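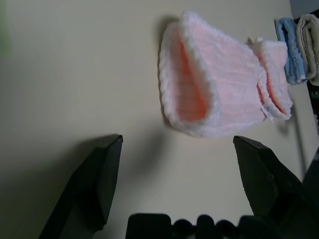 Pink knit with a fluffy white cuff, as the wrist camera gets it.

Review: the Flavarden two-arm recording kit, after seven months of towels

I promised several of you a proper write-up of the Flavarden kit back in December, when it had only just come out of its crates and I was still in love with it. It's now July 2019, we've saved 3,000 folding runs with it, and I'm still fond of it, though in the way you're fond of a car that you know needs a push on cold mornings.

A little about us first, so you can judge whether any of this applies to you. There are two of us on the cloth project at Sumthorpe, me and Panagiotis Softić, and our whole job is gathering examples of soft things being picked up, straightened and folded, so that a learning system has something decent to learn from. We steer the arms by hand from a pair of small leader arms, the kit records everything, and at the end of each run you press one pedal to keep it or the other to throw it away. Before this we used a Skov single-arm set, which I loved dearly and which could not fold a bath towel to save its life.

What you get for the money is two arms, two-finger grippers, a camera for each wrist, one more camera up high, the leader arms, the pedals and the recording software. The table is your own affair. Ours is cream, and if I were doing it again I'd pick something a shade darker, as pale trim on a pale top can be hard to make out on the screen late in the day (Panagiotis says it's my glasses).

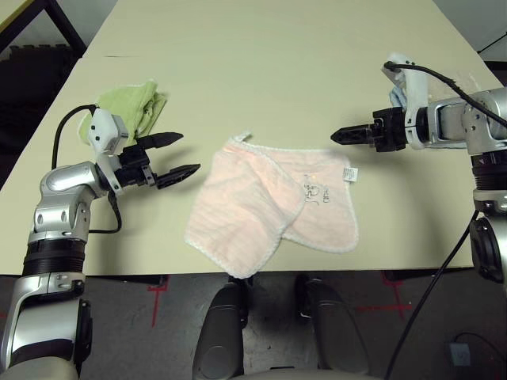

Pink towel in the middle, one gripper open and the other closed.

Setup took us 2 days, and most of that went to the cables. The arms bolt down easily and the software found them both on the first try, which made me so happy I went and bought cake. But the wrist camera cables are stiff and they like to go where they like to go. Give them a generous loop, run the arm through its full reach, and only then tie them down. I tied ours too short the first time and spent an afternoon wondering why the left picture kept dropping out whenever I reached across.

Marking your positions on the floor is well worth doing, too. We put down red tape, and it saves a lot of squinting if anything gets bumped. The manual doesn't mention it, but then the manual doesn't mention much. It's a thin little thing, translated with great cheer, and the chapter on lining up the cameras sends you to a menu that was renamed two versions ago. It's under Tools now, if you're looking for it.

The steering is where the kit really earns its keep. The leader arms are light, they don't fight you, and the delay is so small that I stopped noticing it by lunch on the first day! Our newest helper was making runs worth keeping by the end of one morning. On the old Skov set that took me the better part of a week, and I'm told I was unbearable company throughout. 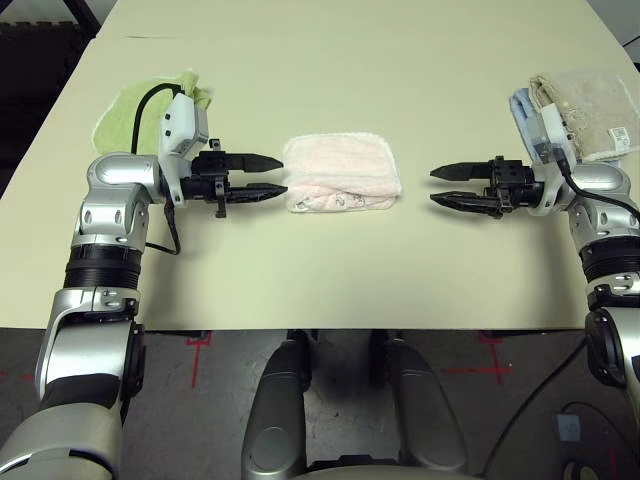
I do wish the keep-or-discard pedals were further apart. They sit side by side, they feel the same through a shoe, and I have thrown away some lovely folds. There is an undo, but it only reaches back one run, so if you carry on without noticing, that fold is gone. We ended up gluing a strip of felt to the discard pedal -- ugly, but I haven't lost one since.

The other grumble is the review tool, which plays the camera views side by side but won't let you slow just one of them down. When you're checking whether a grasp was clean, you want to go through the close view at a crawl and leave the rest alone. The Pleltel viewer does this nicely and will open Flavarden files if you export them first, so that's what we use in the evenings, with tea.

Picture quality was my biggest worry before buying, and it's been the nicest surprise. Fluffy cloth is hard on a small camera; cheap ones turn it into porridge. With these you can follow the faint ribbing across a pink towel and pick out the loose fibers along its pale edge, even with the closed fingers taking up a good part of the view. That matters a great deal to us, for the edge is what we want the system to learn to find, and if I can't find it in the recording I don't see how it's supposed to.

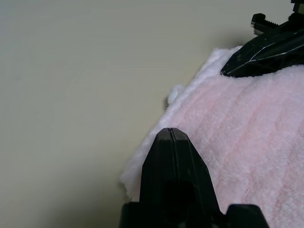 Storage is the thing to budget for. Our recordings have reached 233 hours, and I had bought drives for less than half of that, being an optimist. Every camera is saved at full size unless you dig into the settings, and I'd leave it that way and simply buy more room. We tried the smaller size for a while, and whenever the two grippers were close in over the same towel, one near the lens and the other up at the far edge, the fine detail went to mush: little things like the row of teeth on the far finger, or a tuft of white fuzz standing up from the border. We've gone back to full size and I label drives in my spare time.

Would I buy it again? Yes, and I'd buy spare fingertips in the same order, as they took ages to arrive on their own. If you only work with boxes and cups you could be perfectly happy with one arm and a smaller bill. For towels, baby clothes and anything else that flops, I'd want both arms and these cameras. If anyone has found a better place for the pedals, please write to me, and I'll pass it along to Panagiotis, who still thinks the felt looks terrible.

Asger Damgaard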